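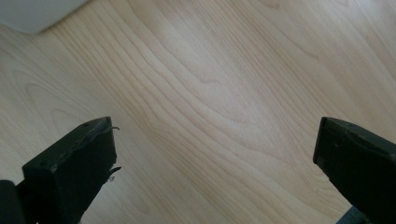 4.2 Fingertip wear and pad replacement

Most reports on hand-held grippers treat the fingertips as a fixed part of the hardware. We doubt that this is safe. In our own setup the pads were the part that changed most over the collection period, and for the first weeks we had no record of how.

Each tool carries two black fingers with flat, squared tips. The supplier, Gudell, recommends replacing the pads after a set number of hours. We did not find this helpful. Two tools with similar hours could look very different, and one finger often went before its partner. Figure 3 is a view from the tool's own camera, fingers open over a bare wooden floor: the left tip has thin strands standing out from its end, while the right tip still has a mostly straight edge. A rule based on hours would send both to the bin or leave both in service.

Figure 3. Uneven wear on the two fingertips, left tip frayed.

We therefore replaced the hours rule with a look at the tips before every session. The operator opens the fingers fully, points the tool at a plain surface and saves one view. Lempi Karppinen sorted the saved views into three grades (clean, scuffed, frayed) without knowing which tool they came from. Hortensia Godoy graded a subset again. They disagreed mostly on the line between clean and scuffed, and we would not put much weight on that line.

Of 3,636 recorded grasps, 2,191 were made with both tips graded clean. The rest are not evenly spread over tasks, so a simple comparison of success rates would tell us little. Our tools were passed to the cloth-folding task late in the schedule, when the pads were already old. Anyone who reads a drop in success there as proof of pad wear is also reading the difficulty of cloth.

Swapping a pad takes around 17 minutes, most of it spent cleaning off old glue and checking that the fingers still close evenly. We tried trimming loose strands instead. Trimmed tips looked better – and were graded better – but we have no evidence that they gripped better, and we stopped the practice in September. Trimmed pads are marked as such in the log and left out of the clean group.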